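Citing a newspaper I read on a library database – do I keep the long proxy link?

Posted 22nd May in Family & Local History > Sources and Citations

Solange Queiroz

Hi everyone! I'm putting together a little history of my grandmother's home town and I have fallen completely in love with old newspapers. My library card gets me into a database called Ultiris, and it has a local weekly called the Conceição Herald that ran for years and years. I've saved 27 articles so far and I'm nowhere near done!

My trouble is the citations. Ultiris has a "Cite this" button, and what it gives me is a mess. The title of the paper and the date show up twice, the place is sometimes in parentheses and sometimes not, and the link has my library's name stuck in the middle of it. My cousin clicked one and got a login page for a library she doesn't belong to. The button also never mentions the page number or the headline of the article, only the whole issue.

So, a few things I'd love help with:

Do I keep the link as it is, or clean it up? And how?

Do I cite the whole issue or the single article?

Some pieces have no author at all. What goes first?

This is for family and maybe the town library, so it doesn't have to be perfect, but I'd like a stranger to be able to find every one of these articles. Thank you!

hostus_reader

Just use the button, that's what it's for. I've done it that way for my whole tree and never had a complaint. If the link is too long you can run it through a shortener.

Drumer

Oh, I love this question! I've been indexing small-town papers for 15 years and I still get excited when somebody wants to do the citations properly. You're asking the right things, and all of it is easy to fix. I'd skip the link shortener, by the way. If the shortening service closes, your link goes with it, and the login problem would still be there underneath.

1. Clean up the link

When you read through a library, the address usually gets rewritten so it passes through the library's own server. That's the bit with your library's name in it. It works for you and for other card holders, and it sends everyone else to a login page. Look on the issue page for something labeled "permalink," "stable link" or "item link" and copy that. Then open it in a private window where you aren't logged in. If you see at least the title page of the issue, you're good. If the database is subscription only, give the database name and leave the link out. A dead link helps a reader less than a good plain date and page number.

2. Cite the article, with the issue around it

The button gives you the whole issue because that's how the scans are cataloged. For your readers the article is the thing. I write mine in this order: author if there is one, headline in quotation marks, name of the paper, town and state in parentheses if the name doesn't already tell you, full date, page, column. Then the name of the database and the day you looked at it.

Do put the column in! Those old weeklies packed so much onto a page, and a three-line notice about a church supper can take forever to find without it.

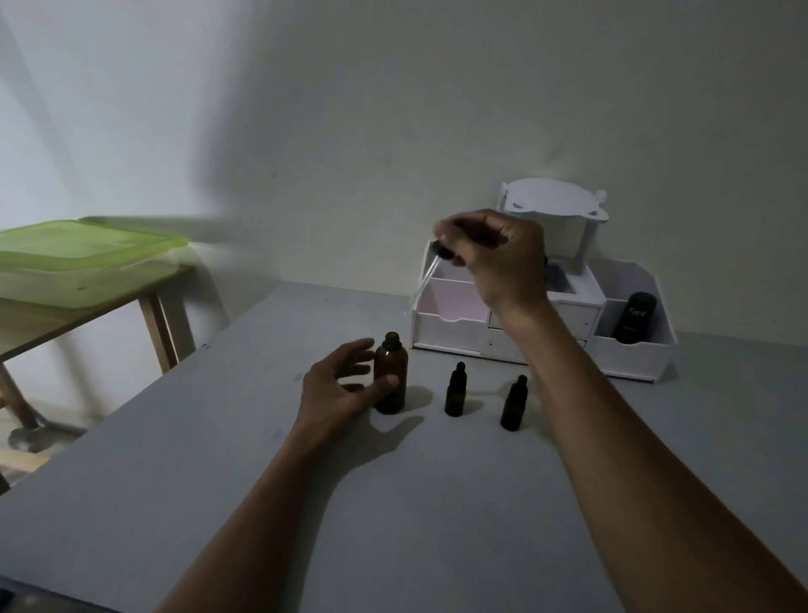 3. When there's no author

Start with the headline. Please don't write "Anonymous" unless that word is printed there. If there's no headline either (so common in the social columns), describe it in your own words without quotation marks, something like: Notice of the December school concert. Then carry on as usual with the paper, the date and the page. If the item sits under a regular column heading, use the heading.

4. Watch the dates

The button puts the date in twice because it treats the issue title and the issue date as separate fields, and then prints both. Keep one. But check it against the masthead on the scan first – I once chased an obituary for a whole evening because the database had the issue filed a week off. If the two disagree, go with the masthead and add a short note saying how the database has it.

5. Save your own copy

Download the page image as well as the clipping and give the file a name that matches your citation. Paper, year, month, day, page. I have 776 clippings named that way and I can put my hand on any of them in a minute. Keep the volume and issue number in your notes too, even if you never print them. Collections do move from one database to another, and those numbers come with them.

With your 27 articles I'd do 10 first, see how the list looks, and then settle on your style before doing the rest. Which style you pick matters much less than using the same one all the way through. And do send the town library a copy when it's ready, they'll be thrilled!

Solange Queiroz

Drumer, this is wonderful, thank you! I found the permalink, it was hiding under a little arrow next to the print button. My cousin tried it and got the front page straight away. One of my dates was different on the masthead too, so now I'm going back through all of them tonight.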